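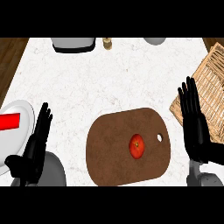 Skiltora Kitchen Pack: a term with two hands and a tomato

Reviewed for the club pages by Anjani Santoso

Rating: 3 out of 5

Our robotics club has been using the Skiltora simulator since July, and at the start of this term we paid for the Kitchen Pack, which adds worktops, crockery, food and a pair of five-fingered hands on grey forearms. Before that we had the free warehouse set, in which you move boxes until you lose the will to live. The tomato was a step up socially.

Setting up

The download is large and the installer is in no hurry. It unpacked 3,008 files on to the club machine and reported on each of them personally. Izzati Khoo got it going on her own laptop with less fuss, so I suspect ours of being old. After that it was easy: choose a kitchen, choose your objects, press start. The hands come up raised, palms in, like a surgeon waiting for gloves.

What it looks like

Lovely, mostly. The marble has proper faint veining and the woven mat even has slightly frayed edges, so somebody at Skiltora cares about mats. The tomato is glossy and has its little stem scar. Then there is the red block on the plate, on which no such love was spent. Our juniors have decided it's ham. The manual calls it "item, flat" and leaves it there.

Shadows are faint, which bothered Amirul Tarigan more than it bothered me. He was trying to judge the height of a fingertip above the board by eye and kept ending up inside it.

Teaching with it

Most of the club's work this term has been one exercise: pick up the tomato, put it on the plate, don't disgrace yourself. It's a good one. The board sits between the two hands and the plate is over on the left, so pupils have to decide which hand does the job, and the arguments about this have been better than anything in the lesson notes. Aisyah Latuheru's team wanted to pass it from one hand to the other in mid-air. They got there in the end, after 1,781 attempts by the program's own counter, which it displays in large friendly numerals whether you want it or not.

Grip force is a single slider, and this is my main complaint. Food in the pack can't be squashed. You may crush the tomato with everything the hand has and it will sit there shining at you — fine for beginners, less fine for the older ones, who worked out within minutes that subtlety was not being marked. Kanako Hirano wrote to ask for a soft setting and had a polite reply saying it was being looked at.

The fingers themselves are good. You can move each one separately, and the joint controls are laid out sensibly, though the thumb has its own menu for reasons I never got to the bottom of.

Worth the money?

For a club that already has the base program, yes, if you can live with an indestructible tomato. We looked at the Venau set as well, and it was cheaper, but it only gives you one arm and the passing exercise is out. The licence covers 7 machines and can't be split between two sites.

Saving is manual. Save often.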